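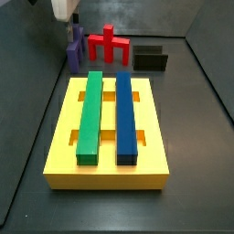
What thickness of filament spool does the Cesico cabinet take?

Any spool up to 282 mm across and 20 mm narrower than the bay it sits in. Larger spools need the wide shelf, sold separately.

Cesico Dry Storage Cabinet, 6-bay

The Cesico is a heated floor cabinet for storing 3D printing filament at low humidity. It holds one spool per bay and feeds filament out through ports in the right-hand wall, so a spool can stay in the cabinet during a print. The door seal is a single molded gasket held in a channel and can be replaced without tools.

Specifications
Width: 645 mm
Bays: 6
Maximum spool diameter: 282 mm
Outlet ports: 6, with push-in caps
Humidity display: front panel, one reading per shelf
Supply: detachable power cord
Finish: powder coat, light gray

Operation

Set the target humidity with the two buttons under the display. The heater switches off when the target is reached and starts again when the reading drifts. Leave the top vent open during the first drying cycle and close it afterward. Filament that has been out of its bag for a long time should be run through a full cycle before printing.

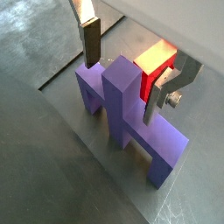

Damp filament shows up first as fine strings and a rough skin on the part, and later as weak bonds between layers. Corners suffer as well, though a damaged corner has other causes too, such as handling. Purple bars with crisp edges that are slightly chipped in places, like those on the upright piece, are a case where the filament should be checked before any printer settings are changed. Print one short bar from a dried spool and one from the current spool at the same temperature, then compare the edges under a side light.

Maintenance

Replace the desiccant tray when the indicator strip changes color. Wipe the gasket with a damp cloth and let it dry before closing the door. Do not oil the gasket. The fan filter slides out from the rear panel.

Supplied with the cabinet
Desiccant tray
Spare port caps
Power cord
Printed manual

Ordering

Cabinets ship from the Rerkdale warehouse. For spare gaskets and wide shelves, contact Regula Eder in parts. Questions about wiring go to Calum MacKinnon.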